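The Kitchen Task

Ditte Stougaard had the arm until the next group wanted the room, and the oven door was still the problem.

The club at Fliltberg had 2 tasks left on the sheet. Open the oven. Move the pot from the stove to the sink. The rules came from the Surkimo student round, and they were strict about hands. Once the run started, no person could touch the kitchen or the arm.

Bergmann sat at the laptop with his coat on. He was the club's advisor and he taught chemistry, and he read the error log the way he read lab reports, with a pencil.

"Attempt 124," he said.

"You don't have to say the number."

"It goes in the log."

She started the run. The arm came down on the right side of the kitchen and the fingers closed on the edge of the door.
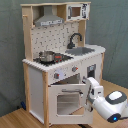
Attempt 124: the gripper on the oven door.

She watched the force reading climb and then settle. In the fall she had written the grip so tight that the motor faulted every time. Her partner then was a boy named Droretti, who wanted to teach the arm by hand and play the motion back. Ditte wanted it to find the door by itself. They argued through most of a semester, and in May he moved to the line-follower team. He left her his notes in a folder with her name spelled wrong. She had not opened it until last week.

Page six said: let it be a little loose. Doors move in a circle and your arm is pulling in a line.

She had changed one value. It took her less than a minute, and she was angry for the rest of the evening.

"Logged," Bergmann said. "Next part."

The pot was harder. It was small and shiny, and the software kept putting it in the wrong place by the width of a finger. She had tried new lighting. She had tried the gray curtain, which helped some. She sent the arm in over the counter at low speed and kept her thumb on the stop button.
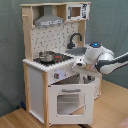
Page Nine

She read the rest of the folder on the floor with her back against the wall. Droretti had drawn the kitchen from the front and from the side, with the sink shaded in. His handwriting got worse as he went. On page nine he had written that the arm should back off between moves, all the way out, and look again from the left.

"That costs time," she said.

"How much?" Bergmann asked.

"Six seconds. Maybe more with the turn."

"What does the sheet say about time?"

She checked. The sheet gave points for finishing and a few for being fast. She had been chasing the few.

She wrote the new move in and ran it by itself, with no pot and no door, only the arm going out and around and stopping.

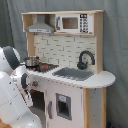

Bergmann put his pencil down and asked if she wanted to call it a night. She said she wanted one more. He took his coat off, finally, and hung it over the chair.

Before she pressed the key she got out her phone and found Droretti's number. The last message on it was from him, and it was about a missing cable. She typed that she had read page nine. Then she added that the cable had been in her bag the whole time – sorry – and sent it.

"Ready?" Bergmann said.

"Ready."

"Attempt 125," he said, and wrote it down.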